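Speaker notes: Small Surfaces, Busy Patterns
Talk for the Dodstead home and craft evening, Tuesday
Running time with questions: keep it under the hour

Opening

Say good evening and wait for the back rows to sit down. Mention that handouts are on the side table and the sample boards can be picked up and touched after the talk.

Start with the question I get most often at the Mineck store. People buy a patterned wallpaper they like, put it up in a small corner, and then don't know what to set in front of it. They end up with bare walls and a bare counter, or they pile things on until they can't see the paper at all.

Tonight covers 2 patterns used together, terrazzo on the walls and marble on the flat surface. Both are printed looks. Both are busy. Most advice says to pick one. I want to show how they can share a corner.

Part one: the shell

Explain the word terrazzo. Originally it is a floor, chips of stone set in a binder and ground flat. The wallpaper version borrows the chips and makes them larger and brighter. Pass around the Salminen sample book and open it to the page with the flag.

Points to make before the slide:
Terrazzo prints have hard edges. Marble prints have soft edges. They read as different things even when they sit right against each other.
An off-white ground on the wall and a light gray on the floor are close enough in value that the corner stays bright.
Limit the colors. A print with black, a yellow, a pink and a blue-gray gives four colors to draw on, and anything you add later can pick up one of them.

Next slide. 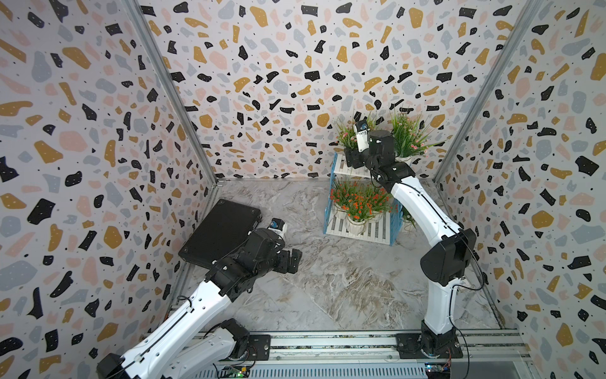

Terrazzo print on three walls, light gray marble pattern on the floor, aluminum posts in the corners.

Talk about corners here. Pattern matching at an inside corner is hard with a random print and hardly worth the trouble. A plain metal post or strip gives the eye a stopping point and covers the edge of the paper. Silver works with gray veining. Brass would pull toward the mustard, and that is fine too if there is other brass in the room.

Mention cost. Corner strip is sold by length and can be cut with a fine saw. Tell them to measure twice and buy one spare length.

Mention cleaning. Vinyl-faced paper can be wiped with a damp cloth. Plain paper can't. Check the label before buying for anywhere near plants.

Pause for a drink of water.

Part two: what goes in front

Main point of this section: choose things with a clear outline. A busy wall will swallow a small object with a lot of fine detail. It will not swallow a painted stand or a dark box.

Go through these in order, and don't rush:

Painted wood. A flat color such as sky blue shows up well against chips of many colors. White slats next to the blue keep the piece light. If the stand is picket style, the pointed tops give it a shape people recognize from across a room. Sand the slats before painting. Thin coats, 4 of them if the wood is raw pine.

Dark pieces. One dark item anchors the lighter ones. It doesn't have to be furniture. A case or a trunk does the job.

Greenery. Artificial plants are fine for a corner with no window. Mix heights. Something with long grassy leaves can spread over the edges of other items and soften them. Shorter pots fill in near it. Dust them with a soft brush. The Cemdale pots on the side table are the 13 dollar size.

Tell the story of the first display I set up in Dodstead, where I lined every pot along the back wall like a row of bottles. A customer asked if they were waiting to be put away. I moved them forward and apart and sold the stand that afternoon.

Next slide. Leave it up during the discussion. 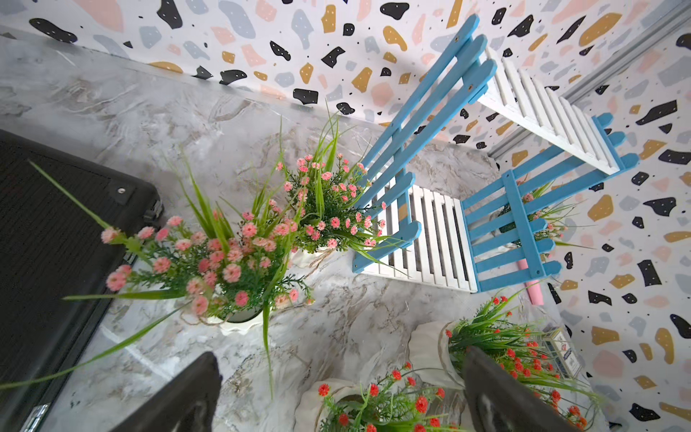
Do the pots have to match?
They can all be different. Keep the heights varied and repeat one color somewhere else in the corner, and the group will hold together.

Ask the room who has a corner they are stuck on. Take a couple of answers. If it goes quiet, use the laundry alcove from the handout.

Part three: doing it at home

Order of work, read from the handout:
Clear and wash the walls, and let them dry overnight.
Hang the back wall first, then the sides.
Lay the marble sheet from the back edge forward. Smooth it with a felt squeegee.
Fit the corner strips last.
Wait a day before putting anything heavy on the surface.

Remind them that adhesive marble sheet can lift at the front edge. A thin bead of clear sealant holds it.

Budget line: under 500 dollars for a full alcove with the stand and plants, and a good deal less if the shelving is already there.

Close

Point out the sample boards again. The Mineck store has the Salminen book at the front counter through May and it can be borrowed overnight with a deposit. Thank the hall, collect the sample book, and check that all the boards come back before packing the car.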